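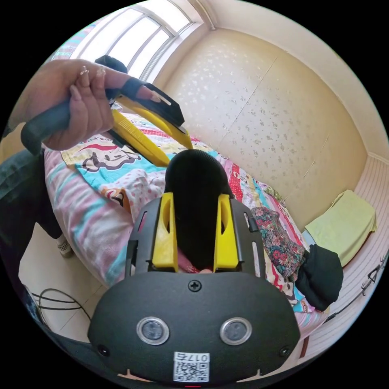 Grarnport Quilt Guild -- Care and Repair Section

Washing a patchwork quilt: shrinkage

mmota
Cotton top, cotton batting at 983 g. Washed a test block at 20 C, gentle cycle, line dried. Lost 10 mm on the long side. Is that the batting or the top?

petro_k
Batting. Prewashed fabric moves very little at 20 C. Which brand?

mmota
Mockus, not prewashed. Fabric was prewashed in May.

veda21
Disagree with petro_k. Prewashing once doesn't take all the shrinkage out of a loose weave. Measure a single layer before blaming the batting.
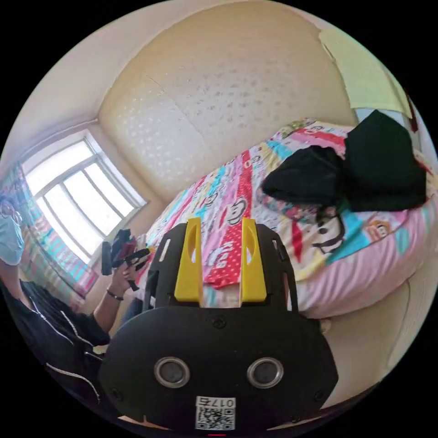 Bedspread, on the bed

petro_k
A single layer won't tell you much. Quilting density matters more -- wide spacing lets the batting pull in between the lines.

veda21
Then wash two blocks, same spacing, one without batting. Otherwise you're guessing.

mmota
Will do both. Drelico detergent, no softener.

petro_k
Fine. Measure after pressing, no steam.

veda21
Before pressing. Pressing stretches it.

- Matilde Mota closed this thread to new members -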